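Ticket: Second station, budget request
Project: Kassa
Opened by: Sneha Joshi
Assigned to: Saqib Lodhi
Status: Waiting on quote

Sneha Joshi
The sorting station is going so well that we'd love a second one in November! Can we get by on the 88 left in the small parts line, or do I need a new request? I'd want baskets, a clear bin and a spare gripper.

Saqib Lodhi
Great news! 88 covers baskets and a bin, but not the gripper. Anything over 1,000 goes to Darcy Beaudoin, and the arm quote from Zundov is good for 30 days, so please put the gripper and arm on one request.

Sneha Joshi
Will do. Darcy asked how much table the layout takes, so I'm attaching the current one. I'd keep the same order for station two (black, blue, clear bin on the right) and the same style of bin, the handle cutouts are so nice to have.

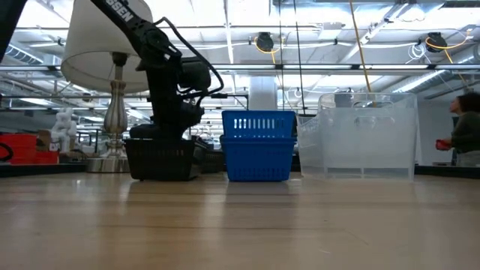
Current layout, arm over the black basket

Darcy Beaudoin
Super helpful, thanks! I'll approve the baskets and bin today. For the arm I still need the cable length and the shipping cost to Tilton.

Saqib Lodhi
Asked Zundov for both. Request 17 stays open until they answer.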